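Rūta Vanags
12. April 2018

So, ihr Lieben, heute wird es ein bisschen länger, holt euch einen Tee. Ich habe mir nämlich endlich den alten Dell vorgenommen, der seit dem Umzug unter der Treppe stand und den ich eigentlich schon dreimal zum Wertstoffhof bringen wollte (und dann doch nie übers Herz gebracht habe).

Gekauft habe ich ihn damals gebraucht bei Inholm, für 80 Euro, und er hat mir treu gedient, die ganze Steuer, die Chornoten, alle Urlaubsfotos. Zum Schluss wurde er nur noch laut. Und zwar so laut, dass man beim Telefonieren das Zimmer wechseln musste!

Also Seitenwand runter, Gehäuse auf die Seite gelegt und erst mal geschaut, was überhaupt drin ist. Ich mag diesen Moment ja sehr. Bei den Dells ist vieles so schön gemacht, die blauen Hebelchen und Laschen zum Beispiel, da weiß man gleich, wo man anfassen soll.

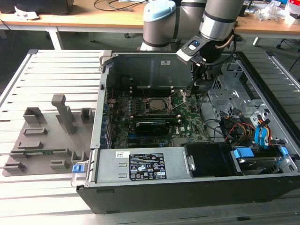

Jonte: Bevor du den Prozessor anfasst, mach die alte Wärmeleitpaste ordentlich mit Isopropanol runter und nimm dir Zeit dafür. Und neue nur sparsam drauf, ein Klecks wie eine Erbse reicht völlig.

Danke, Jonte, das mit der Erbse schreibe ich mir auf den Deckel der Tube! Beim letzten Rechner war es bei mir wohl eher eine Kirsche, und die Sauerei hatte ich noch Tage später an den Ärmeln.

Die Grafikkarte bleibt erst mal drin, für das, was der Rechner noch können soll, reicht sie allemal. Beim Netzteil schwanke ich noch. Bei Casurero gäbe es ein passendes, aber zusammen mit einer SSD wäre ich dann schnell bei 200 Euro, und da fragt mein Mann bestimmt, ob das sein muss.

Falls jemand von euch noch passende Speicherriegel in der Schublade hat, meldet euch gern, ich tausche gegen Rhabarbermarmelade. Die gibt es allerdings erst im Mai.

Morgen Abend geht es mit den Kabeln weiter.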